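Food and Nutrition, Year 1
Handout 9: Eggs in the kitchen

Read this before the November practical. Bring it with you, as the timings are not repeated on the worksheet.

1. Parts of the egg

The shell is mostly calcium carbonate and has thousands of tiny pores. Air and moisture pass through them, so an egg slowly dries out as it ages and the air cell at the blunt end gets bigger. Just inside the shell are two thin membranes.

The white (albumen) is nearly nine-tenths water. The rest is mainly protein. There is a thick white close to the yolk and a thin white further out. In a fresh egg the thick white holds together in a mound when cracked onto a plate. In an older egg it spreads.

The yolk holds all the fat in the egg, about half the protein, and vitamins A and D. Its colour depends on what the hen was fed and tells you very little about the food value. The twisted white strands on either side are the chalazae. They hold the yolk in the middle. They are safe to eat and do not need to be picked out.

2. What heat does

Egg proteins are long chains folded into small bundles. Heating makes them unfold (denature) and then join up with one another (coagulate), trapping water between them. If heating goes on too long the network tightens and squeezes the water out. This is why overcooked scrambled egg sits in a puddle.

White begins to set: a little above 60 C
Yolk begins to set: about 65 C
Yolk firm: about 70 C
Whole egg mixed with milk: sets at a higher temperature, as the proteins are spread further apart

Sugar raises the setting temperature. Salt and acid lower it, so a spoonful of vinegar in poaching water helps the outside of the white to set quickly.

3. Jobs an egg does in a recipe

Binding: fishcakes, burgers
Coating: holds breadcrumbs on to fish or chicken
Thickening: custard, lemon curd
Trapping air: meringue, whisked sponge
Emulsifying: mayonnaise (lecithin in the yolk keeps oil and water mixed)
Glazing: pastry, bread rolls

For meringue the bowl must be free of grease. Even a trace of yolk will cut down the foam. Whites at room temperature whip up faster than whites straight from the fridge.

4. Frying, for the practical

Heat a teaspoon of oil in a small pan over a medium heat. Crack the egg into a cup first and check for shell. Slide it in gently from just above the pan. The white should turn opaque from the outside edge inwards. Cook for 3 minutes without moving it, then look. Brown, crisp edges mean the pan was too hot.

Fry a second egg with a lid on and write down the difference. The steam cooks the top, so the film of white over the yolk turns cloudy.

5. Storage and safety

Keep eggs in the fridge in their box, pointed end down, away from strong smells. Wash hands after touching shells. Do not wash the eggs themselves, as this can draw bacteria in through the pores. Use leftover whites within two days, or freeze them with a label. Anyone with an egg allergy should speak to Ailsa Baird before the session and will be given the custard powder task.

6. Questions to prepare

Why does baked custard go watery if the oven is too hot?
Why does an old egg float?
Which job is the egg doing in a quiche filling? There may be more than one.
What could replace egg in a burger mix, and what would change?

Written answers to Theophilus Ansah, room 35, by noon on the day before the practical.

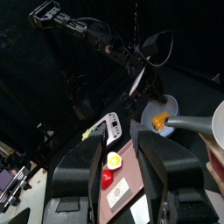
Fig. 1. Toy fried egg on a pink tray, yolk in the middle of the white (see section 1).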